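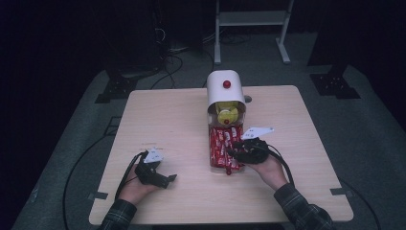
## Unit 4: Can a machine do the chores yet?

Handout for Esi Fiadzo's section, July 7, 2020. Bring it to lab, we'll scribble on it!

Short answer: some of them, on a good day, in a room it knows. The long answer is much more fun, and it starts with the hands.

Think about getting one red-wrapped candy bar out of a packed, see-through container. You do it while talking to a friend. A machine has to find the edge of one shiny wrapper among a lot of identical shiny wrappers, look through a clear wall (depth sensors hate clear walls), and pull hard enough to free the bar but not so hard that the container slides across the table.

### Where the grippers come in

With a hand-held gripper, a person does the chore using the same kind of jaws a robot would have. The markers on top let a tracking system follow where each gripper goes and how it tilts. Try it once and you'll feel how much your fingertips were telling you before!

### Chores, from easier to harder

- moving rigid boxes of one known size
- sorting parts in a fixed tray
- unloading mixed dishes
- restocking small wrapped goods
- folding a fitted sheet (my favorite, and still a mess)

### Practice problem

A robot at the Asamoah shop attempts 114 picks and completes 65.

1. Find the success rate.
2. Marek Kubíček wants to run it overnight with no one watching. Which failures would stop the line, and which could it recover from alone?
3. Pick a chore from your own kitchen and write down every moment you use touch instead of sight.

Reading for next time: Turunen's notes on grasping, through page 36.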